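Washing microfibre and cotton towels together - lint problem

lkhalaf
Joined in April, first post. I run the linen for a small guest house and my cotton hand towels leave lint on everything. I wash at 60 with Teretti powder, full dose, line dried under cover. Towels are 2 months old. Is this the detergent or the fabric?

c_carrillo
Fabric, mostly. Short-staple cotton sheds for the first 12 washes or so whatever you do. Check the label for ring-spun or combed. If it says neither, assume short staple. Drop the dose by half and add a second rinse.

archana_u
Disagree on the dose. Half dose in hard water leaves body oils in the loop pile and the towel goes stiff and grey. Find out your water hardness first, then dose to the chart on the box. The second rinse I agree with.

Colour matters too. White lint disappears on a white bench and pink doesn't, so people blame the pink towels. 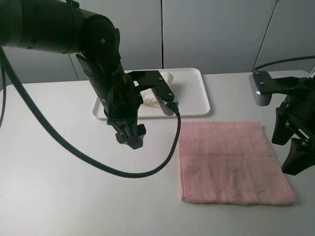
Pink towel on the white table, near the tray.

c_carrillo
Fair point on colour. On dose, I have run half on moderately hard water for years with no greying. The bigger fault is overloading. Fill the drum to 70 per cent at most. Packed towels rub against each other and the loops break.

lauri_k
Line drying is part of it. A tumble dryer pulls loose fibre into the filter. On a line it stays in the pile until someone uses the towel. Ten minutes on low before hanging, then clean the filter.

lkhalaf
No dryer here, only the washer. Would a good shake before pegging do the same job?

lauri_k
Some of it. Less than a dryer would.

archana_u
And keep the microfibre out of that load entirely. It grabs cotton lint and holds it.

lkhalaf
They have been going in together. I'll split the loads on Sunday, add the rinse and leave the dose alone for now.

c_carrillo
Change the dose after that, on its own - otherwise you won't know which one worked.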